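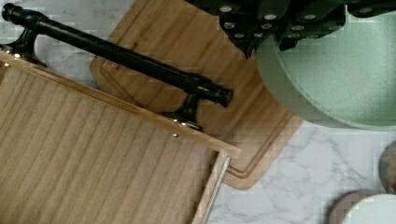

Home Features Houses Workshop Subscribe

The Slow Return of the Small-Town Sawmill

When the last mill in Mutlow shut its gates, most people in town assumed the trade was finished there. The buyers had gone over to imported boards, the big saws were sold off, and the yard became a place to park trucks.

The yard is cutting again. Danzer, a firm with a crew of seven, leases the old shed and runs one band saw five days a week. It takes logs that larger mills turn away: storm-felled ash, street maples, oak from farms that have a tree or two to sell and no one to haul it.

The business is simple enough on paper. A log comes in, gets a number painted on the end, and is sawn within a few weeks. The boards are stacked with thin strips between them so air can move through. Then they wait. Thick oak may sit outside for a year before it goes anywhere near the kiln.

That wait is the hardest part to pay for. Money goes out on the day the log arrives and comes back long after. Danzer got through its first winter by sawing to order for local builders, who bring their own logs and pay by the hour.

Cabinet shops are now the main customers. Muson, a kitchen maker 6 miles up the road, takes a load every month and uses most of it for doors and drawer fronts. The shop says the boards vary more than what it used to buy. Some customers ask for that, and others send samples back.

Price is still a problem. Local oak costs more than boards trucked in by the container, and a builder on a fixed bid will usually take the cheaper stack. Small mills do better on odd sizes — wide slabs, long beams, short runs of trim to match an old house.

Three more mills have opened in the county, all of them smaller. One, Trindari, has no building at all and tows its saw from farm to farm.

At Mutlow, the next job is a second kiln. It should be running in March, and there are 600 boards already stacked beside the slab where it will stand.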